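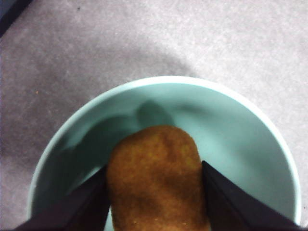 A gripper holding a breaded piece over a mint-green bowl, seen from the wrist camera.

Call for participants: food handling study, Oltby lab

The Londen group is looking for adults to take part in a paid study on how people teach a robot arm to pick up food. You don't need any background in robotics, computers or cooking. We would like a mix of people, and most of those who took part in the first round had never touched a robot arm before.

What we are studying

Robots learn many simple jobs by copying. A person guides the arm through the task, the arm records its joint positions and what its wrist camera sees, and a program is trained on those recordings. The usual way to get a better result is to collect more recordings. We are testing whether it helps more to change how they are collected.

In the first round, 21 people recorded 237 pickups between them. Half of the participants were told only to get the food into or out of the bowl. The other half were asked to pause just before closing the fingers and correct the angle if it looked off. The program trained on the second set dropped fewer pieces and crushed fewer of them, even though both sets were the same size after we trimmed them. The difference was clearest with breaded food, where a poor grip scrapes off the coating. It was small for firm items such as raw carrots.

We don't know yet whether the pause itself made the difference or whether people who were asked to pause simply worked more slowly throughout. The second round is meant to separate the two. Some participants will be asked to pause, some will be asked to work slowly with no pause, and some will get no instruction about speed. You will be placed in a group by draw and we can't take requests.

What you will do

You will come in for two sessions. The first starts with a short practice period, during which nothing is recorded. You will then use a hand controller to move the arm, close the fingers on a piece of food, lift it and set it down where the instruction card says. Bowls and food change between blocks. There are breaks between blocks and you can ask for another at any time.

In the second session you will repeat part of the task and then watch the trained program attempt it. You will rate each attempt on a short form. We also ask a few questions about how hard the controller was to use.

The food is for handling by the robot only and is not to be eaten. It includes wheat, egg and fish. If you have a serious allergy to any of these, please do not sign up, as crumbs do get onto the table and the controller.

Who can take part

You must be 18 or over, able to read instructions in English, and able to use a hand controller while seated. Glasses and contact lenses are fine. Left-handed people are welcome and the controller can be switched over. If you took part in the first round you can't take part in this one.

Payment

You will be paid after each session, by gift card or bank transfer. If you stop partway through a session you will still be paid for the whole of it. We cover parking and local bus fare if you bring the receipt or ticket.

Your information

We record the arm, the wrist camera view and your controller movements. We do not record your voice or face. Recordings are stored under a number, and the list that links numbers to names is deleted when the round is finished. The recordings may be shared with other research groups. Flomarent, which supplies the controllers, does not receive them. You can ask us to remove your recordings at any time before the list is deleted.

How to sign up

Write to Ilham Pattinasarany, study coordinator, at the Oltby lab front desk, or fill in a card there. Please give your name, a phone number or email address, and the times of day that suit you. We will reply with a consent form to read before you decide.

Sign-up closes 7/10/18. Anyone who applies after all places are filled will be put on the list for the January round, which uses the same arm with a softer set of fingers.

Enter by the side door and follow the signs to room 6.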